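Chapter 6
Open Shelving and Compartment Storage

6.1 Scope of the chapter

Chapter 5 dealt with closed cabinets. The present chapter covers shelving units whose compartments are open at the front, as used in homes, small offices and shared workrooms. It treats the panel material first, then the size of the compartments, and last the order in which goods are placed. Fixings and wall anchors are covered in Chapter 7 and are mentioned only where they limit the load.

6.2 Terms

A compartment is the space enclosed by two uprights, a shelf and the panel above it. The clear opening is the distance between the inside faces, measured at the front edge. Clear depth is measured from the front edge to the back panel or, where no back panel is fitted, to the wall. Catalog dimensions are usually outside dimensions and should not be used for planning. In the Drukside series, for example, the listed width includes both uprights, and the clear opening must be worked out by subtraction.

6.3 Surface and edges

Many household units are finished in a wood-grain laminate. Pale finishes show dust less readily than dark ones but show scuffs at the front edge, where objects are dragged in and out. The grain pattern is printed and has no bearing on strength. What matters is the core board, its thickness and the treatment of the cut edges. An unsealed edge takes up moisture and swells, and the damage cannot be reversed.
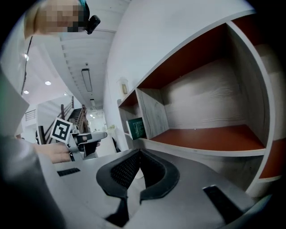

Edge wear is greatest on the compartments in most frequent use. In the Puverura workroom survey, which ran from October over one heating season, 50 units were inspected and the front edges were graded on a four-step scale. Units loaded by lifting kept their grade longer than units loaded by sliding. The full grading table is given in Appendix C.

6.4 Compartment size

Large compartments accept bulky goods but waste height when small items are stored in them. A loose insert shelf or a set of boxes restores the lost volume. The Demissie rule, used throughout this book, leaves a gap of 30 millimeters above the tallest item so that a hand can pass over it. Where the gap is smaller, items at the back are removed only by first clearing those in front — a common cause of disorder.

6.5 Order of loading

Heavy goods go in the lowest compartments. Loading then proceeds upward, with items in daily use kept between hip and shoulder height. Section 6.6 sets out the load calculation for a single shelf.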